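Gristura Two-Arm Tabletop Cell
Equipment page, revised October 21, 2019

The Gristura cell is a pair of arms with two-finger grippers on a fixed table. It is sold for packing and sorting trials. Brelar supplies it with arms, grippers, mounting plates and cabling.

Current test task: first-aid case, small bottles and packets

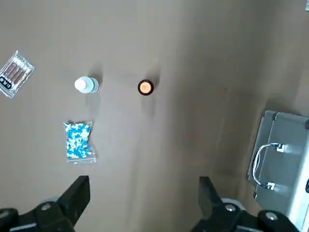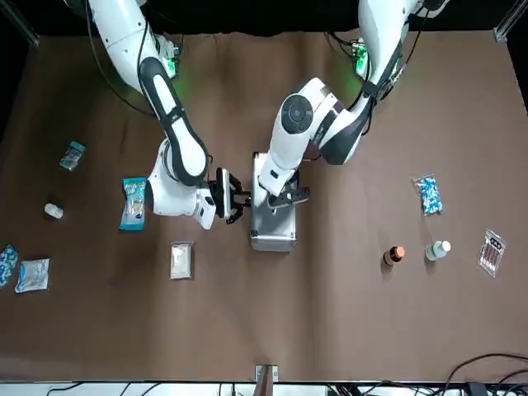
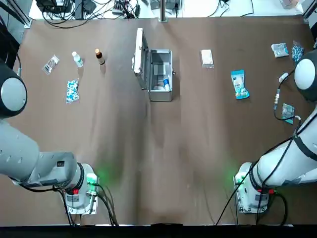 Suitability for chores

Rigid items such as capped bottles are within range. Thin bags of capsules remain difficult: the film folds and the grip point shifts. Latches need one arm to brace the case. A person still packs faster, and we do not recommend the cell for unattended household or shop-floor work.

Specifications
Arms: 2
Rated load per arm: up to 3 kg
Service interval: 1000 hours
Gripper pads: pack of 13

Technical contact: Chidubem Tamuno, Brevport office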